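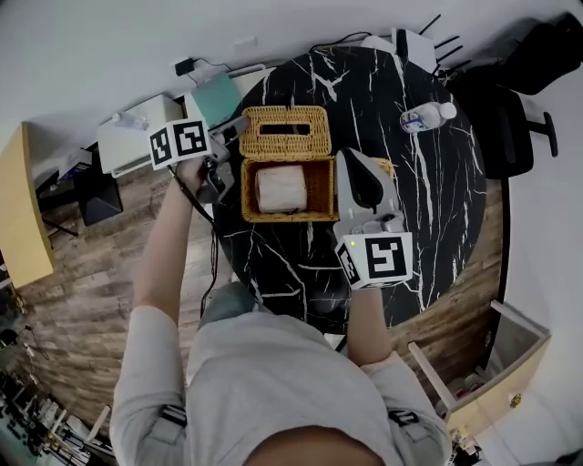 Pešek objects that a lidded box should be counted as two items, the body and the lid, as refilling cannot start until the lid is out of the way. We follow that objection in part. In the Skumirholm scheme the lid is scored separately only when it is hinged – a loose lid is treated as an object to be put down and found again.

3.2 Refilling the woven tissue box

Figure 4. Woven wicker item over the round black table with white veining. 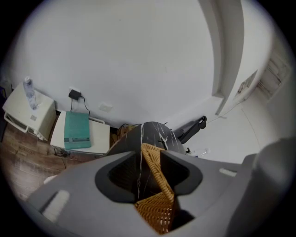 Does the weave affect how the box should be held? It does, mainly at the rim, where a braided edge bends less than a flat panel and gives a steadier hold.

The refill was coded in 13 steps, from clearing the tabletop to closing the lid. Of the 369 refills in the Prendau set, 31 were dropped from the analysis for missing start times. Wicker boxes took longer than molded ones in the remaining set. The difference was largest at closing, when the tissue end has to be drawn through the slot before the lid is pressed down. 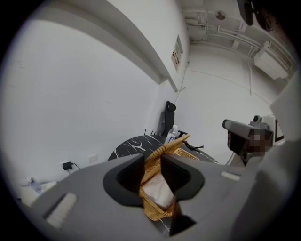
Rosness Papers in Household Tasks, Vol. 4, p. 31

Water bottles were left on or near the table during refilling. Moving one aside was coded as tidying and timed apart from the refill itself.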